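How to Store Produce in Plastic Bags (and When to Skip It)

Kitchen Basics > Food Storage
By Aitana Carretero

There is a lot of confident advice around about keeping fruit and vegetables in plastic bags. Wrap the stems. Poke holes. Add a paper towel. Never add a paper towel. I have tried most of it in my own kitchen in Grusbridge, and a fair amount made no difference I could see. What follows is the part I still do, with notes on the parts I gave up.

You don't need to buy anything. The thin bags from the produce aisle are fine if they have no tears and didn't hold anything that leaked. I paid for a set of Plimex "freshness" bags in January, at 4 dollars for a pack that promised to double the life of my lettuce. The lettuce hadn't read the label. I used them up and went back to the free ones.

What you need

Thin plastic produce bags, clean
A dish towel or paper towels
A clear stretch of counter
A fridge drawer with some room in it

Step 1. Sort before you bag

Put everything out on the counter and look it over. Anything bruised, split or soft goes in a separate pile to be eaten tonight or cut up for soup. One bad lime in a bag of good ones will spread its trouble, and no bag on the market is going to stop that, whatever the packaging says.

Then split what's left by type. I know people who put apples and greens in together to save a bag. Apples give off ethylene gas as they ripen, and greens yellow faster around it. That piece of old advice I do believe, having ruined enough spinach to check.

Step 2. Leave it unwashed, mostly

You'll find people who wash everything the minute it comes home. If you can get it properly dry afterward, go ahead. I can't, or won't, so I wash at the sink just before eating. Water left on the skins does more harm than a little dust. If something has come home damp from the store's misters, roll it in a dish towel first and give it a few minutes.

Step 3. Open the bag all the way

This is where most of the swearing happens. Thin bags cling to themselves, and a used one that has been balled up in a drawer is worse. Lay it on the counter, find the mouth, and rub the two layers between finger and thumb until they slide apart. Then hold one side of the opening down or out with one hand and reach in with the other. 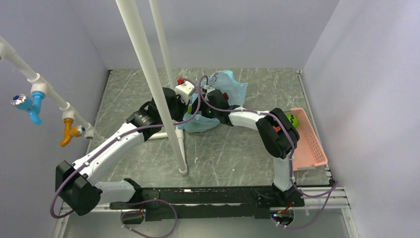
Once the opening is wide, push a hand down to the bottom corners so the bag has some shape before you start loading. Limes, lemons and small peppers can go in by the handful. Soft fruit should be placed, one piece at a time, with the bag lying on its side. If you drop plums into a hanging bag, the bottom plum takes the whole beating.

Don't fill it to the top. Two-thirds is plenty, and you need the rest of the plastic for closing.

Step 4. Close it, but not too tightly

My neighbor Vega Prieto ties hers in a hard knot and then tears the bag open every time she wants a lemon. It works, I suppose, if you have an endless supply of bags. I twist the neck once, loosely, and tuck it under the weight of the fruit. There's no clip to lose that way.

As for squeezing out the air: I was told for years that this was the whole secret. For freezing, yes, it helps a good deal. For a bag of peppers going in the fridge for a few days, I tried it both ways over several weeks and couldn't tell the two apart. Leafy greens I leave puffy, with a dry paper towel folded in beside them, and change the towel when it feels wet.

Step 5. Put it in the right place

Citrus: fridge drawer, loosely bagged. It will also sit happily in a bowl for a week if you go through it quickly.
Peppers, green beans, cucumbers: bagged, in the drawer or on a middle shelf. Keep cucumbers away from the cold back wall.
Carrots: tops off first, then bag them.
Mushrooms: paper bag. Plastic makes them slimy, and here the common advice is right.
Tomatoes, onions, garlic, potatoes: no plastic, and on the counter or in a cupboard. Onions and potatoes in separate spots.
Bananas: people wrap the stems in plastic wrap. I have done it. They went brown.

Step 6. Check it once a week

I do mine on Friday, before the next shop. Take each bag out, feel for anything soft through the plastic, and look for water beading on the inside. If there's water, open the bag, wipe the produce dry and turn the bag inside out over a faucet for an hour. Shake it, then use it again.

How many times you can reuse one depends on the bag and on you. I keep going until it tears or smells of anything. A bag that held raw meat goes straight in the trash, and so does one that held fruit with mold on it.

Storing the empty bags

I've read about folding them into little triangles. An article I found had 89 comments under it, most of them from people delighted with their triangles, and I gave it one evening. Flattening a bag, folding it in half lengthwise and laying it in a shallow box takes a few seconds and leaves you something you can open again without a struggle. Stuffing them all inside another bag is faster still, but you pay for it at Step 3.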